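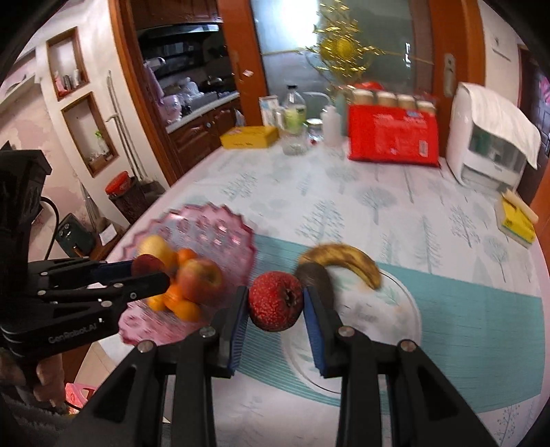

Mindus Hand-Held Gripper Kit: Two-Handed Demonstrations from Real Homes

We started Mindus with a fairly simple wish, to teach robot arms from the kind of tables people eat at and leave their things on. A lab bench is tidy and well lit, and a policy trained on one tends to get flustered when it meets a patterned tablecloth. So the kit goes home with the person who will be using it, and the table stays as it is, bottles, sponge, fruit plate and all!

What the kit is for

You hold one gripper in each hand and do an ordinary chore. A camera on the tool looks out past the fingertips, so every recording is made from the gripper's own point of view, with the pads and the thing being picked up in plain sight. Our favorite starter task (and the one most new groups ask us about) is fruit sorting between a tray and a plate. An apple is heavier than it looks and wants to roll, a small orange is easy to nudge away by accident, and a banana has to be taken at a sensible spot along its curve. Between them they cover a lot of what a pair of fingers needs to know.

The method

We call the training recipe Cliria, and it comes with the kit. Each demonstration is split at the moments when the jaws close and open, and the pieces are lined up across both hands so that the model learns when one hand should wait for the other. We tried feeding in whole recordings first, and they worked well enough for one gripper, but with two the hands kept arriving at the same piece of fruit together. Splitting them fixed most of that.

What we found

Our home set holds 2000 fruit demonstrations, and we trained on it in two ways. The first model saw only the 890 demonstrations recorded at our Whitfield workshop. The second saw the same number, drawn evenly from all the homes. We then ran each of them for 135 trials on tables neither had met. The home-trained model finished more of its trials, and the gap was widest on printed cloths and on plates with a pattern, where the workshop model often closed its jaws a little short of the fruit. On a plain table the two were close enough that we wouldn't make a fuss about it.

Where it still struggles

Citrus sitting in a tight group is hard. The model likes to take the middle one and brings a neighbor along. See-through trays also give it trouble when the light is strong, and we are recording more of those through August. If your own work leans heavily on clear dishes, please write to us before ordering and we'll tell you frankly how it's going.

Using the kit

A new user needs a short warm-up, and we suggest 3 practice runs before keeping anything. Move at the speed you would use if you were handing the fruit to someone. Keep both grippers in front of you as you start and finish, and let the far side of the table stay cluttered if that's how it usually is.

Ordering and support

Kits ship from our Bestden store room, with the Cliria training code and the fruit set included. Research groups can borrow a kit before buying. Help is by email, and there is an open call every Tuesday at 10 a.m. where you're welcome to bring a stubborn recording and go through it with us.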